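Questions fréquentes sur mes tables en bois

Vous m'écrivez souvent les mêmes choses (et ça me fait plaisir, continuez !), alors je regroupe tout ici.

Est-ce que je peux poser un plat chaud dessus ?
Alors non, s'il vous plaît ! Chez moi on sort toujours un dessous-de-plat, même pour la théière. L'huile protège des taches, pas de la chaleur.

Huile ou vernis ?
Je suis team huile depuis toujours. Je passe 2 couches, j'attends une nuit entre les deux, et j'essuie bien le surplus avec un vieux tee-shirt. Sur un bois clair, prenez une huile incolore, sinon ça jaunit et après on le regrette...
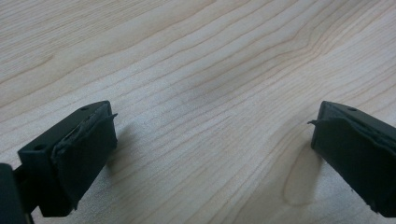 J'ai trouvé une tache, je fais quoi ?
Pas de panique. Un ponçage léger au grain 200, dans le sens du fil, puis un peu d'huile. Elisa Martinelli, une cliente, a rattrapé comme ça un rond de café vieux de trois ans !

Et pour un toucher tout doux ?
Finissez au grain 300, à la main, sans appuyer.

Vous livrez ?
Oui, à Wotthorpe et Usgate. Ailleurs, écrivez-moi et on s'arrange. L'atelier est fermé en avril, je réponds quand même aux mails (un peu moins vite).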